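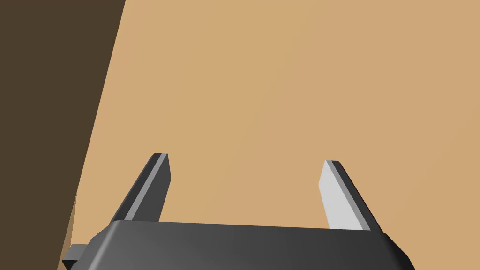
My father left me his workbench, his good vises and no instructions, and for three winters I did very little with any of it except pile mail on it. Then in March I joined the shop in Brisstead, the one over the old feed store with the stairs that slope, and paid for a shelf and a key, and before I quite knew what I was doing I had told a room full of people that I was going to build a robot with two arms that could put things away in my mother's house. They were very kind about it. They asked whether I had ever built one before, and I said I had rebuilt a washing machine. So they sat me down at the computer by the window and told me to build it in there first, where a mistake costs you an afternoon and not a finger. I spent that whole first evening looking down between the two gray fingers of the gripper, wide open, with nothing in the gap but plain tan surface, and I was as happy as I have been since I was ten years old.

The parts for the real arms came to 1,420 dollars, most of it from Gorneck, who pack everything in so much paper that I was still finding it in my coat pockets weeks later. I told my mother it was less. She had known me long enough to add a bit back on, and she went on peeling her apple and asked if the thing would be able to reach the top of a dresser, because she couldn't anymore, not since the shoulder. I said it would reach anything she liked. I had no business saying so. At that point the left arm was in four bags on my shelf and the right arm was still on a truck someplace.

I gave it a name, naturally. I called it Grerkska, after a town in a story my grandmother used to tell, where the people were so polite that they all stood at the doors waiting for each other and never got inside. It suited, because in those first weeks my robot would come right up to a thing and stop, as if it were waiting to be asked. 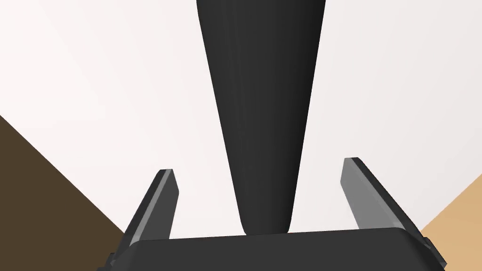
You're asking it to be sure, the woman at the next bench told me, and it can't be sure, so let it close a little early and feel its way in. She had a soldering iron in one hand and a sandwich in the other and did not look up from either. I said that I didn't like the idea of it grabbing at things. She said that I should watch myself reach for a coffee cup sometime – I'd see that my fingers started in long before I got there. I went and made coffee just to check, and she was right, and I stood by the sink picking the cup up and setting it down until somebody needed the faucet.

After that I went in most evenings. I'd changed the program over to Sopacua, which is what the younger folks in the shop used, and I had to learn all the buttons over again, and I complained about it the entire time and was wrong to. My mother took to calling at nine to find out what it had done that day. I would tell her it had dropped something, or it had almost not dropped something, and she would say well, good, as if I were reading her a letter from a grandchild. 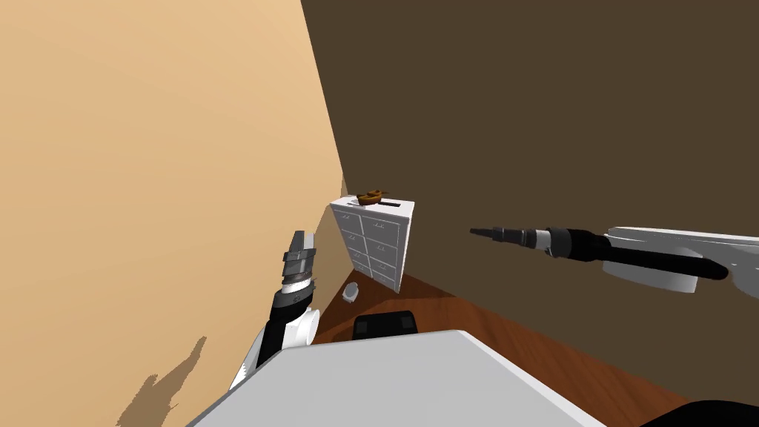

She came up the sloping stairs to see it for herself in the end, one step at a time with her hand flat on the wall, and I gave her the chair with the arms and turned the screen so the window wouldn't glare on it. I was nervous and talked too much. She put her glasses on and looked for a good long while at the little white dresser in the corner, and at the one arm pointing up steeply by the tan wall and the other held out nearly level in front of the brown one, and then she wanted to know what the brown and orange thing was, sitting up on top. I asked her what she thought. She said it looked like a piece of the dried peach her own mother used to send home with us, wrapped in a napkin, and that if it was, it ought not to be left out on the furniture.

So I asked her where she would like it put. She thought about that, and pushed her glasses up, and said the second drawer, on the left, where she always kept the napkins.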